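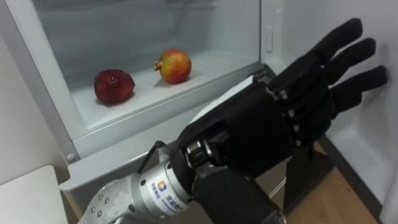 Fruit keeps longer when it's cold, dry and left alone, and most refrigerators are designed by people who would like you to put it in a drawer and forget about it. We get a lot of questions about the forgetting part. Our usual answer is to keep fewer things per bin and give them some elbow room, the way the two pomegranates are sitting at the back of the white bin, side by side with a gap between them. Pomegranates are easygoing tenants. The rest of this page covers the ones that aren't, along with shelves, baskets, smells and the other matters people write to us about after dinner.

Filed under: Kitchen Help > Cold Storage > Fruit & Bins

Search the help pages Type a question Go

Last reviewed February 8, 2025

Do pomegranates have to go in the refrigerator at all?

No. A whole pomegranate will put up with a cool counter for a week or two. In the refrigerator it can last a month or more, by which time you will have bought another one and have two. Once it's cut open, move the seeds to a lidded container and eat them within a few days.

One of mine is dark red and the other is half orange. Is the orange one unripe?

Probably not. Skin color varies a good deal by variety and by which side got the sun. Pick it up. A ripe one feels heavy for its size, and its sides have often flattened a little, so it looks slightly square in the shoulders. Pomegranates don't ripen after picking, so waiting for an unripe one to improve is a hobby and should be treated as such.

Should I wash fruit before it goes in the bin?

Wash it when you're going to eat it. Water left on the skin is an invitation to mold. If you can't stand the thought of unwashed fruit touching your nice clean bin, wash it, dry it completely with a towel, and then go ahead. "Completely" includes the crown of a pomegranate, which holds water like a small cup.

What is the basket for, if everything ends up in the bin anyway?

The basket is for the trip, and for the day or so before you eat the thing. Carrying fruit across a kitchen in your arms works until the last piece. Set the basket on whatever surface is closest to the refrigerator, load or unload it there, and close the door between decisions. A door held open while you consider your options is an expensive way to cool a room.

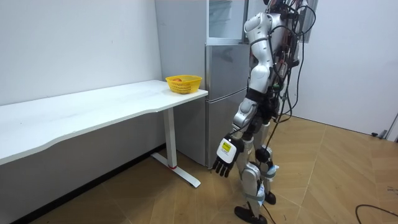 It doesn't have to be a proper counter, either. A desk or side table is fine so long as it's steady and you aren't also using it for the mail. We like the end nearest the refrigerator kept clear for this, and we're aware of what we are asking.

Which Lestier basket should I get?

The small Cemunero suits most households. It's shallow, and that's the reason to buy it: fruit in one layer gets seen, and fruit under other fruit becomes a science project. The deep Cemunero holds more and is better for potatoes, which don't mind being ignored. If you already own a basket with slots in the sides and it isn't cracked, please keep using that one. Our sales department has asked us to say less of this.

Can the basket itself go in the refrigerator?

Yes, if it fits flat on a shelf without touching the back wall. The back is often the coldest spot, and a soft pear pressed against it may freeze on one side. Measure with the handles included. People measure the basket and forget the handles, and then write to us about the shelf.

How do I clean a plastic basket with all those little slots?

Warm water, dish soap and an old toothbrush. Soak it for 30 minutes first if something has dried on. Rinse it, shake it hard over the sink, and stand it on its side to drain. The Cemunero can go in the top rack of a dishwasher, but it tends to come out with a puddle in it, so you'll be shaking it over the sink regardless.

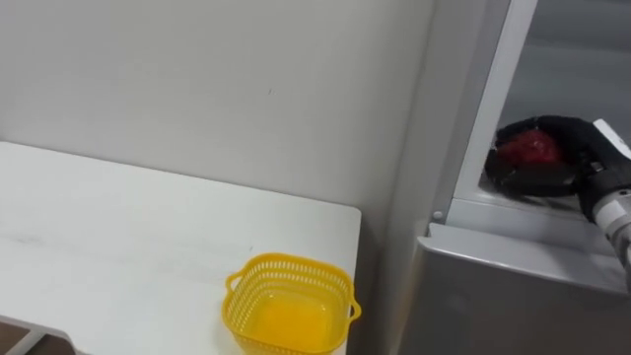
Wipe the table while the basket is off it. Scuffs on a white matte top will often lift with a damp cloth and a little baking soda, rubbed gently. Scratches won't. Try a corner you don't care about first, and stop if the finish starts to look shiny, as that is you polishing it.

How often should I empty and wash the refrigerator bins?

We say every 6 weeks. What we do ourselves is wash them when something leaks, and it generally works out the same. Take the bin out if your model allows it and let it come up to room temperature before you put it in hot water. Cold plastic can crack with a sudden change, and a replacement bin costs more than anyone thinks is reasonable.

My bin won't slide out. Am I missing a trick?

Possibly a screw. Some bins and front panels are fixed in place, and some only come out when the door is open past a certain angle. Look in the manual before you pull. If yours is fixed, a cloth wrung out in soapy water will do, followed by a plain damp one and a dry one. Reach the back corners with the handle of a wooden spoon pushed into the cloth.

What shouldn't be stored with what?

Apples, ripe pears and ripe peaches give off ethylene, which hurries along anything sensitive nearby. Keep them away from leafy greens, broccoli and cucumbers. Bananas are best left out of the refrigerator until they're as ripe as you want them, and out of sight if there are children. Pomegranates and citrus are quiet neighbors and can share.

Do the Bunska liners really keep fruit fresh longer?

They keep it from rolling around and bruising, and they let some air under it. That's all we claim. Fold one in half for a narrow bin. If it smells, it needs washing, and so does whatever is under it.

Why has the Magbanua bin organizer been discontinued?

It had 17 compartments. We still carry 4 of the spare dividers while they last, and the June catalog will have a simpler one with fewer places to lose a lime.

I put the fruit away and now I can't find the basket.

Check the top of the refrigerator. Then check under the mail.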